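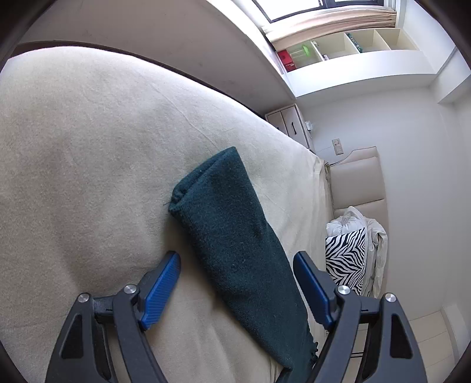

12 Oct 2024 – Bed day!

Well, the spare room finally has a bed that looks like somebody might want to sleep in it. I've been promising myself this since April and today I got stuck in, radio on, window wide open, big mug of tea going cold on the sill (I forgot it twice).

I'm so pleased with the beige sheet. It's a pale creamy colour with a soft, slightly fuzzy feel, and it makes the whole room warmer next to the white wall. I pulled it over the mattress, went round and round tugging at the corners, and there are still a few faint creases across the middle. I don't care! They'll drop out, or they won't. Svitlana irons hers. I love her dearly and I will not be doing that.

Then the green. Oh, the green! It's that deep colour halfway to teal, fleecy, with a little fringe of threads at one end, and against the cream it looks gorgeous. I folded it and laid it on the diagonal, then stood in the doorway admiring it like a right galah. I had thought about the grey one from the cupboard, but it's gone back on the top shelf and can stay there till winter.

Marichka rang halfway through to ask if she should bring her own pillow on the drive up from Rurncombe. Yes please, because I've only got two decent ones and Bohdan has claimed his already. She paid 300 dollars for hers, which I made her repeat. She's driving up to 500 kilometres over the two days with the detour to Fedir's, so she deserves a good neck at the end of it.

Also sorted today: the bottom drawer of the linen cupboard. Found three pillowcases with no partners, the tea towel from Mum's old kitchen (kept, obviously) and a bag of lavender that smells of nothing whatsoever. Must get fresh from the market.

Still to do – a lamp for that side, a hook on the back of the door, and something for the wall. Bohdan reckons leave it bare. I'm thinking the little harbour print, if I can remember where I put it. Dinner was toast. My arms ache and I'm happy as anything.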